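PRESS RELEASE
September 2006

Clotley Lakeside Cabins opens for guests who wish to stay longer

CLOTLEY. The holiday park Clotley Lakeside Cabins announces the opening of 11 new cabins on the north shore of the lake, at the end of the old Wimdale road. The cabins are made for guests who want to remain a full week or more, and who until now could find in our area only rooms for one or two nights.

Every cabin has two bedrooms, a kitchen with a proper oven, a bathroom with shower and a covered porch on the side of the water. Bed linen and towels are included in the price and are changed in the middle of the week. Firewood for the first evening is placed on the porch before arrival. More wood can be bought at the reception, by the basket.

"For many years we received letters from families who asked us the same thing, if they can stay ten days and cook for themselves," said Afia Acheampong, the owner of the park. "We had always to answer no, and to send them to the other side of the valley. I am very glad that I can now write a different letter."

The first guests came already in August, when four of the cabins were opened for a trial period. Following their remarks, the park has put stronger reading lamps beside the beds and has moved the parking places further from the porches, so that the evening is more quiet. The path to the swimming place has also received a handrail, which was asked for by several older guests.
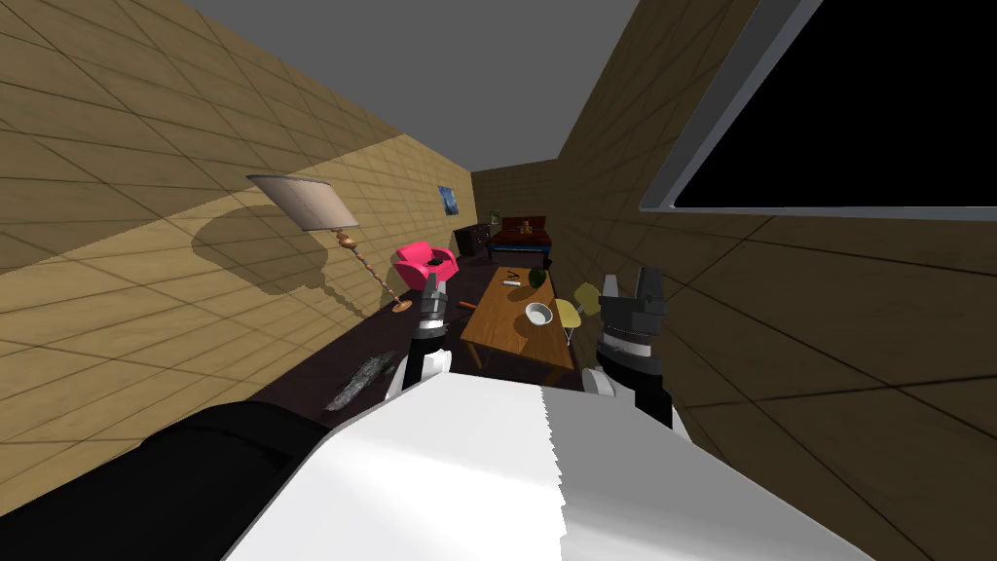

A pink armchair in a room with a tiled wall, in a computer-made view.

The cabins stand 30 meters from the shore, between birch trees which the builders were instructed to keep. Cars are left at the entrance and the luggage is brought down with hand carts. There is no television in the cabins, but a set is available in the common room next to the reception, together with board games and a shelf of books in several languages. Guests are welcome to take a book home if they leave another one.

Breakfast is not part of the stay. However, the bakery Lamptey, in the village, delivers bread and rolls each morning to those guests who have written their order on the list the evening before. The list hangs at the reception and is collected at six o'clock. Milk, eggs and butter can be ordered in the same way.

For walkers, the park has marked two new trails. The shorter one goes around the bay and is suitable for children. The longer one climbs to Cimby, where it is possible to eat lunch at the inn and to return by the afternoon bus. A simple map of both trails is lying in each cabin, and boots can be dried in the heated room behind the laundry. Rowing boats may be used without payment by guests who stay seven nights or longer. Life vests must be worn, also by good swimmers.

Dogs are accepted in three of the cabins, against a small fee for the cleaning. Please mention the dog when booking, as these cabins are often the first to be taken.

The park stays open during the whole winter, with the exception of the 2 weeks before Christmas, when the water pipes are inspected. Prices outside of the school holidays are lower, and for a stay of two weeks the last night is free of charge.

Journalists who would like to visit the cabins are kindly asked to contact Afia Acheampong at the reception of the park. A price list and a drawing of the grounds can be sent by mail on request.

About Clotley Lakeside Cabins
Clotley Lakeside Cabins is a family-owned holiday park at the lake of Clotley. Besides the new cabins it has a small camping meadow for tents, open in the summer months only.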